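3.2 Folding conventions for long-sleeved garments

The garment set held at Ullholm comprises 500 items of everyday clothing, of which 40 are long-sleeved tops. Each top was assigned to one of two folding conventions before the work began. In the first, referred to here as the Prado fold, both sleeves are brought across the chest before the body is folded. In the second, the Trilex fold, each sleeve is laid straight down along the side seam. The two differ mainly in where the bulk of the sleeve comes to rest.

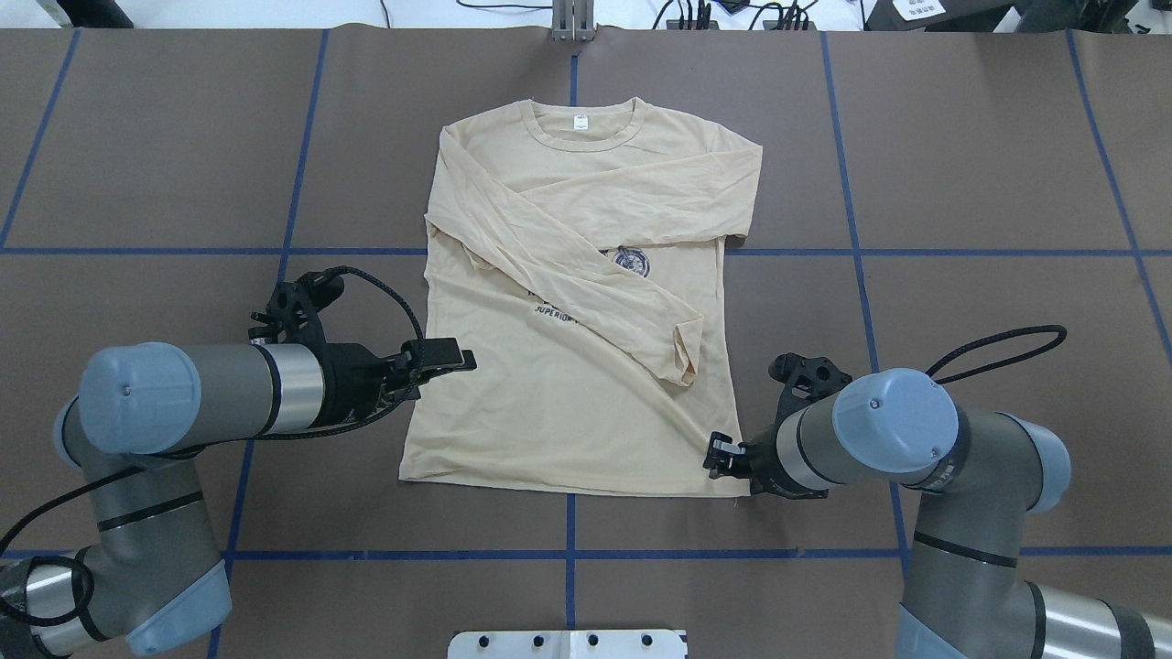

Sleeve placement was recorded before any fold was made in the body, with the garment lying flat and the collar at the top. Tops prepared by the Prado fold were also scored for cuff condition and for wrinkling across the chest. The cream long-sleeved shirt shows both features: its sleeves overlap in an X, the fabric of the upper chest is wrinkled, and one cuff lies bunched near the lower middle of the body. The lower body remains smooth. Printed designs were noted where present, as they gave a convenient reference for sleeve position — on this shirt the crossed sleeves hide part of the emblem, and the word "SUPERIOR" below it is only partly visible.

Bundles were assessed on outline and on evenness of thickness. A bundle was accepted as rectangular if its corners could be identified by two raters working separately. Where the raters disagreed, the garment was opened and folded again, up to a limit of 15 attempts.

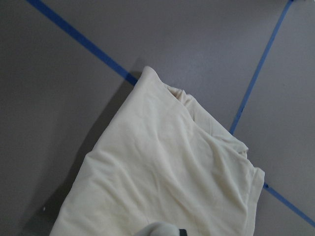
Figure 2. Cream knit fabric in a loosely folded, roughly rectangular bundle, on a gray surface marked with blue tape.

Outline scores were entered on the Sorenon form, with a separate line for each corner. Loose bundles were retained in the analysis provided that the outline met the criterion above.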